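# フライパンの柄にふきんを掛ける置き方について

## 1 投稿者:kevetti_40

2019年11月19日

L字カウンターの作業面が足りず、鍋類を出したままにしている。ふきんの定位置も決まっていないため、現状はフライパンの柄に掛けている。対象は赤系の細い線が2本入った白いふきん。パンは内面が暗色のノンスティックで、隣に丸い深めの鍋を並べている。背面は薄いグレーの木目調パネル。
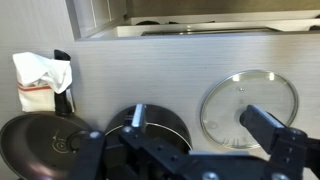
## 2 投稿者:flandby

布を柄に掛けること自体は否定しないが、加熱前に外す手順が必須になる。手順に依存する置き方は、いずれ抜ける。当方はバーを1本付けて解決した。カロン(Caron)の伸縮バー、300mm、税込2,560円。耐荷重は確認していないが、ふきん程度なら問題は出ていない。

## 3 投稿者:jakance

>>2
バーの追加には反対。木目調パネルは表面材によって粘着の持ちが違う。ネジ止めは賃貸では使えない。先に鍋を減らすべきだと思う。深鍋とフライパンを両方出しておく理由が書かれていない。

## 4 投稿者:kevetti_40

>>3
両方とも毎日使う。下の棚は電子レンジが占めており、鍋を入れる高さが残らない。賃貸ではない。
カウンター全体を貼っておく。

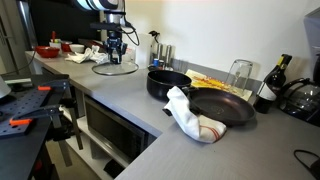 **投稿:kevetti_40(スレ主)|台所収納板**

補足する。ガラス蓋は鍋から外して単独で置いている。カウンターの上に出したままで、これが意外に面積を取る。奥は赤いボウル大小と白いボウル、壁側にペーパーホルダーとステンレスのキャニスター2個。右はワインの瓶とコーヒーのカラフェ。

## 5 投稿者:flandby

全体を見て意見を変える。ふきんより蓋が先。蓋スタンドを壁際に置き、ペーパーホルダーを寄せれば手前が空く。赤いボウルは大に小を重ねれば1個分の底面積で済む。

## 6 投稿者:jakance

>>5
重ねるのは賛成。蓋スタンドは不要。鍋に載せておけば底面積はゼロになる。
瓶とカラフェの間隔も狭い。カラフェを取るときに瓶に当たる配置なので、瓶は別の場所に移すことを勧める。

## 7 投稿者:flandby

>>6
洗った直後の蓋を鍋に載せると内側に湿気が残る。当方はそれで鋳鉄鍋の縁を錆びさせた。乾かす場所は必要。

## 8 投稿者:jakance

>>7
鋳鉄の話を一般化しないでほしい。拭いてから載せればよい。

## 9 投稿者:kevetti_40

蓋は拭いて鍋に載せる運用を試す。ボウルは重ねる。瓶は床下収納へ移す。バーは保留だが、付けるなら柄の上ではなくシンク側にする。300mmで布の幅が足りるか測ったところ、畳んだ状態で約43cmあった。もう一度折るか、長いバーを探す。

## 10 投稿者:flandby

>>9
同じシリーズに長いものがあったはず。型番は手元にないので後で書く。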